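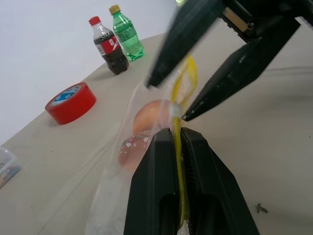 Home About Bench Rules Training Reports Contact

About Pornik

Pornik writes and checks working rules for two-arm robot benches. We are a small office in Drornbridge, and most of our clients run table-top handling work: bagging, tying, sorting, packing. They send us their procedures and we tell them which parts we don't believe.

Irja Heinonen started the company after years of reading safety binders that had plainly been written for some other machine. A cage rule copied from a welding cell says very little about two grippers sharing the neck of a plastic bag. It gets signed anyway, and then it sits on a shelf. We have seen the same paragraph, with the same spelling mistake, in binders from three different suppliers.

What we ask for

Our bench rules run to 78 clauses. We would like fewer. Kerttu Miettinen goes through them every March and has to defend each one to the rest of us, and a clause that can't be tied to something a person could check at the bench is dropped. "Operators shall exercise due care" went in the first round.

Some of the ones that have survived:

One arm holds, the other works. If both need to close on the same item, the procedure must say which one lets go first.

Soft and see-through materials are tested separately. A result on a cardboard box does not carry over to a clear bag with a piece of fruit in it.

Items that are not part of the task are either written into the setup sheet or taken off the table. Bottles and tape rolls count. So do loose screws.

A success rate is reported with the number of tries and with every reset a person made by hand. If someone straightened the tie between attempts, write it down.

The last one causes the most arguments. We have been shown a bag-tying figure based on 120 attempts where the resets had been left out, and we sent it back. The client was unhappy. They ran the set again with the resets logged, and they are still a client.

What we don't do

We don't issue a seal. People ask for one and we understand why, but a sticker on a robot tells you that someone paid for a sticker. Our reports say what was checked, on what day, with which grippers fitted. Change the fingers and the report no longer covers you. Some buyers find this annoying.

We also don't rate one maker's arms against another's. Ask Sumovbridge, who sell a product called Tuhiwai for that purpose. We have doubts about the method and have told them so.

Who we are

Irja Heinonen, director
Kerttu Miettinen, bench rules
Jouko Laaksonen, site visits
Yaryna Lytvynenko, test records and data
Venla Mustonen, training

Training is a two-day course held at the client's own bench. There is no exam, as we have never seen one that told a careful operator from a person with a good memory. Venla watches people work and writes down what she sees.

If you disagree with a clause, write to Kerttu and bring your logs. Several rules have been changed that way, including the one on loose screws, which used to be a good deal stricter.

Page last revised 10 July 2020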